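Home Episodes Notes Archive About

Search this blog

Reading time: 4 minutes

Sound levels on the Ristengate serial

The third series of Ristengate is nearly ready to go out, and I have spent most of January on the sound. Several listeners wrote after the second series to say that they could not hear Mägi in the car. They were right. I have gone back through the old project files to find out why, and what follows is mainly a record for my own use.

For anyone new to the show, Ristengate is an audio comedy about a failing local television channel in the town of Erkuvcombe. Mägi reads the weather. She has a low voice and most of her lines are muttered under somebody else's, which is where the jokes are. Arne Oltmanns plays the station manager, who shouts.

The gap between those two voices was the whole problem. In series two I recorded both actors in one room with a microphone each, and set the gain on both by asking for a normal speaking voice. Arne's normal speaking voice bears no relation to what he does once the manager gets angry. I pulled his track down afterwards, then pulled the full mix down again to stop the loud scenes clipping, and Mägi went down with it. On headphones she was quiet. Over road noise she was gone.

For series three I changed the order of work. Each actor now reads the loudest line in the episode first, and the gain is set from that. Then they read the quietest line, and I check how far it sits above the hiss of the room. If it is too close, the actor moves nearer to the microphone and we start again. The process takes 9 minutes per actor and has not yet needed a retake.

I also stopped using one compressor setting for the whole cast. Arne's track has a fast attack and a fairly high ratio. Mägi's has a slow attack and very little compression, with the level drawn in by hand, line by line. Drawing it in by hand is slow work. Episode two has over 50 of her lines in it, some only a word long, and each was moved separately. The automatic version made her breathing louder than her consonants.
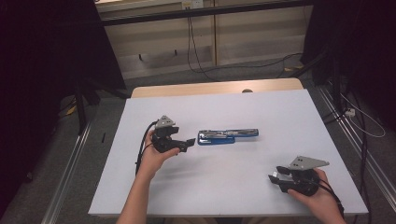
The stapler on the table.

The studio audience was the second complaint. The channel in the story has one programme with a live audience, a quiz called Driltura, and the laughter in series two came from a single recording that I cut up and reused. Two people noticed the same cough in three different episodes. I had noticed it as well and hoped it would pass.

The new laughter was recorded in the upstairs room of a pub with 8 people, who heard the rough cut of each quiz scene once through a loudspeaker. I recorded them from the far end of the room and again from close by, and the far recording is the one I have used. The close one sounded like eight people. The far one has enough of the room in it to pass for a small, poorly attended television studio, as the script asks for. Where they did not laugh, I left the silence in. There is a long one in episode four after the question about canals and I think it improves the scene.

Doors are still unsolved. The manager slams a door at least once per episode, and a slam loud enough to be funny sets off the limiter and ducks the line after it. I have tried moving the line later, which ruins the timing, and rolling off the low end of the slam, which makes it sound like a cupboard. At present the door is on its own channel and skips the limiter, with its peak trimmed by hand. It works in episodes one to three. Episode five has two doors at once and I have not started on it.

The final mix is now checked in four places: headphones, kitchen radio, phone speaker and car. The car check is done with the engine running and the heater fan on its middle setting. Mägi can be made out in all four, though on the phone speaker she loses the ends of some words, and I have decided to live with that.

Series two will be remixed at some point. I still have the separate tracks for every episode except the Christmas one, which exists only as a finished stereo file, so Mägi will remain inaudible in it. Her best line is at the end, just after the power cut. She says "Brighter later."

Older post Newer post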